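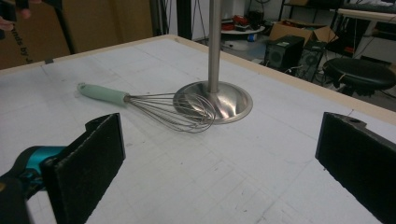
The second reader of this notebook wrote in the margin that a hanging stand is only worth the bench space if every tool clears the base when it hangs, and asked for the clearances before anything else goes into the Orneck kit list. Fair request. Clearances are below.

10 November 2025
Utensil stand and balloon whisk, grid table

Stand: stainless, round domed base, single center pole, hook rack at the top with a ball finial. Logged as Obi stand, tall. Whisk: stainless wires, pale green handle, short metal collar. Logged as Korkero whisk, 301.

Setup. Base set on a line crossing of the grid sheet so it can go back to the same spot after cleaning. Sheet smoothed toward the wooden border first. Old smudges on the sheet do not come off with water. Left alone.

Clearance. Hook to base rim, whisk hanging from the handle end: 40 mm free below the wires. The long ladle from the Holar drawer has 14 mm, which is tight. Anything longer than the ladle should stay in the drawer.

Stability. One tool on one hook does not tip the stand. Two heavy tools on the same side make the base rock when the second comes off. Load opposite hooks in pairs. The base is smooth and slides before it tips, so lift tools straight up off the hook -- a sideways pull walks the whole stand across the sheet.
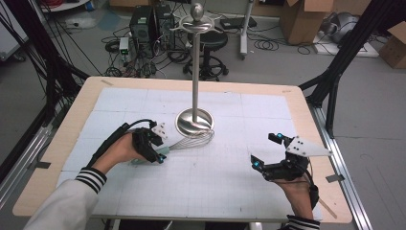
Laying the whisk down beside the stand is a separate case. With the handle to the left and the wires toward the base, it can be picked up without reaching past the pole. If the wires ride up on the rim of the base they ring when the handle moves, and the contact point leaves fine marks on the polish. Compared with the base finish noted in June: more hairlines on the front, none at the back.

Cleaning. Dry cloth on the pole, damp cloth then dry on the base. Fingerprints show on the base within one session. Wires rinsed and dried with the handle down so water does not sit in the collar.

Hang and remove, one tool: 21 cycles, no drops. Base position checked against the grid at the end, shifted less than one square.

To do:
- felt ring under the base, thin, then repeat clearance
- check whether the rack turns on the pole under load
- replace tape on the border where it has lifted

This site uses cookies to remember your display settings. Accept | Manage

Comments (3)

Felt will change your slide result more than your clearance. Repeat both.

We store ours with the whisk on the hook farthest from the wall. Easier to grab, and the wires keep their shape.

Does the 14 mm include the bend in the ladle handle? Ours has a deeper hook end and sits lower.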